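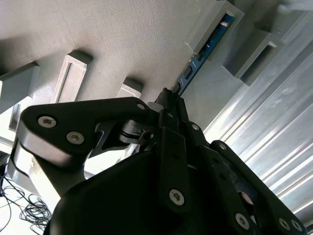

Black gripper with silver hex-socket screws, close up.

Plurnby assembly permits: what the revised ordinance changes

The revised assembly ordinance took effect in Plurnby in March. Stekanard members who plan marches, vigils, or tabling in the city will be working under it from now on, and the old guide on our website has been taken down. The notes below replace it. They cover the permit classes, the filing clock, sound, the new route rules, and appeals. They do not cover Skenis County land, which has its own form and is handled by the parks desk.

Permit classes

The old ordinance had a single permit for any gathering on city property. The revised text has three classes. A Class A notice covers a stationary gathering on a sidewalk or plaza that leaves a clear walking path and uses no structures. It is a notice only. The clerk stamps it and returns a copy, and there is no approval step. A Class B permit covers a stationary gathering with a stage, tent, generator, or amplified sound above the base limit. A Class C permit covers anything that moves in a traffic lane.

The line between A and B has caused the most confusion. A folding table is not a structure under the definitions section. A canopy is, whatever its size, if it has legs that rest on the ground. A banner held by people is not a structure, and the same banner tied to a lamp post is. Ye-ji Lim, who read the draft text for us line by line last fall, asked the clerk in writing about banners on free-standing poles. The written answer is that poles with a weighted base count as a structure. Poles carried by hand do not.

A march that stays on the sidewalk and obeys signals falls under Class A, even though it moves. This was left unclear in the first draft and was fixed before the final vote. If your group may spill into the lane at any point, file for Class C. The city can convert a Class A notice into a violation on the day if a lane is blocked, and the person named on the notice receives the citation.

The filing clock

Class B and Class C applications must be filed at least 15 days before the event. The count starts on the day after the clerk receives the form and includes weekends. Under the old text only business days counted, so the new period is shorter in practice than it sounds. Class A notices may be filed up to the close of business on the day before.

The clerk has to approve, deny, or ask for changes in writing. If there is no answer by the deadline printed on the receipt, the permit is treated as granted on the terms in the application. Keep the receipt. Lợi La filed for the Moon Plaza vigil in the first week of the new rules and was told by phone that the form was incomplete. A phone call does not stop the clock. The section on incomplete forms requires a letter or an email that names the missing item, and Lợi got the call logged and the permit issued on the original date.

There is an exception for events that respond to news. Section headings in the ordinance call this a "spontaneous assembly." It applies when the event could not have been planned within the filing period, for example after a council vote that was added to the agenda late. In that case a group can gather without any permit on a plaza or sidewalk, and can apply for use of a lane with same-day notice to the watch commander. The notice can be given by email. Write down the time you sent it and what the gathering is in response to. The draft limited this exception to a list of named plazas, and the final text dropped the list.

Sound

The base limit for amplified sound under Class A is 60 decibels, measured at the property line of the nearest occupied building. That is close to normal speech, and most handheld megaphones will go over it if the building is near. The old rule measured at a fixed distance from the speaker. Moving the point of measurement helps groups in the middle of Moon Plaza, where the buildings are set back, and hurts groups on the narrow sidewalks along the county annex.

Unamplified voices, drums, and chants are outside the limit during the day. After 9 p.m. the general noise code applies to everyone, with or without a permit. If an officer says you are over the limit, ask for the reading and the place where it was taken. The ordinance requires both to be given on request before a citation is written. Na-rae Seok has a calibrated meter that members can borrow for a sound check. Take your reading before the crowd arrives and again once it has, and note the time of each.

Routes for Class C

The route map is now part of the application and has to show every turn, the lanes to be used, the staging area, and the place where the march ends. Hand-drawn maps are accepted if street names can be read. The city may propose a different route only if it gives a reason tied to traffic or emergency access, and the reason has to be specific to the date. The phrase "public convenience" was struck from the draft. We had objected to it in testimony on the ground that almost any march could be moved out of sight under that wording.

If the city proposes a change, the new route must still pass within sight and hearing of the intended audience. For a march on city hall this means the front steps. Seon-mi Maeng suggests naming the intended audience in the purpose line of the form, in plain terms, such as "members of the council entering the regular meeting." Applications that leave the purpose line blank are valid, but they give you less to work with on appeal.

Marshals are required for lane use, one for each block of the march. They need to be listed by count and not by name. The draft asked for names and home addresses. The petition against that clause carried 1596 signatures when it was handed in, and the clause was withdrawn at the second reading.

Fees and insurance

Class A has no fee. Class B and Class C have a flat processing fee, waived on a signed statement that paying it would prevent the event. No proof of income is needed. The insurance requirement has been removed for expressive events in all classes. It still applies to street fairs and road races. The online form has not caught up with this and will ask for a policy number. Enter "exempt, expressive event" in the box and the form will go through.

Charges for police staffing cannot be passed on to the applicant. The same goes for cleanup, except for damage caused directly by the permit holder.

Denials and appeals

A denial has to cite one of 13 listed grounds. The list is in the appendix, and it is closed. A letter that cites anything else, or that cites nothing, can be appealed on that basis alone. Appeals go to the hearing officer, who must rule before the event date if the application was on time. You may attend by phone. Bring the receipt, the denial, and any email from the clerk.

Two of the grounds need watching. One allows denial if the applicant broke the terms of an earlier permit. It does not say how far back the city can look. The other allows denial for a conflict with an event already approved for the same place and time. In that case the clerk must offer the nearest open time or a nearby location, and has to show you the earlier approval if you ask for it. Ye-ji has requested copies of all denials issued under the first of these and we will print the result when the records come in.

Cameras and records

Applications are public records. Phone numbers and home addresses are removed before release, but the name of the applicant is not. An organization can be the applicant, with an officer signing for it, and we suggest doing it that way for Class B and Class C. Stekanard can act as the applicant for member groups that have no legal form of their own. Send the details to Jin-sol Ma well ahead of the filing deadline.

The ordinance says nothing on police video of permitted events. The general retention policy applies, and it has not been changed.

Help with forms

Jin-sol will go through draft applications with anyone who brings one to the office on Saturday at 10 a.m. Bring a printed copy and a street map of the route. Blank forms for all three classes are in the rack by the door, along with the appendix.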